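Subject: Re: [lukora-users] clearing the back tables, what stays

Morning all, quick one before I dash. Had a go at the list for the room. Blond wood table stays, obviously. It wants a wipe, smudges and little specks on it. The tall gold cylinder is on the Groltska order so please don't let it wander off to Cendance again. Lilies can stay till they drop. Office chair with the red side, does anyone want it?? Cables are the big job, black ones, I'd like them off the floor before the Lebrun lot come in July.

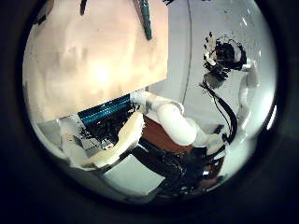
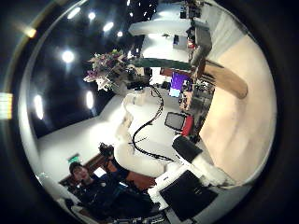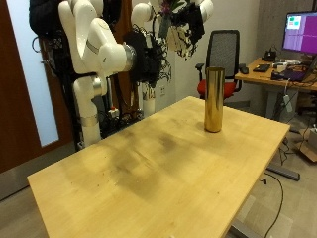 Re the chair, yes please, we're one short upstairs. Can fetch it after 7. On cables I'd go for clips along the wall, the sticky sort peel off by the second week. There's a box of 1,000 in the cupboard, hardly touched. Would not start on them till the table's been shifted or you'll end up doing it twice.

> On the last message you wrote:
> can we agree what goes in the skip and
> what goes to Cendance, I have room for 9
> crates and thats it. Labels on the SHORT
> side please. Anything with no label by
> the time I lock up goes in the skip.

Nine crates is fine for me. Will do lables tonight if the printer behaves. Who has the key to the side gate?

2 replies · 7 shares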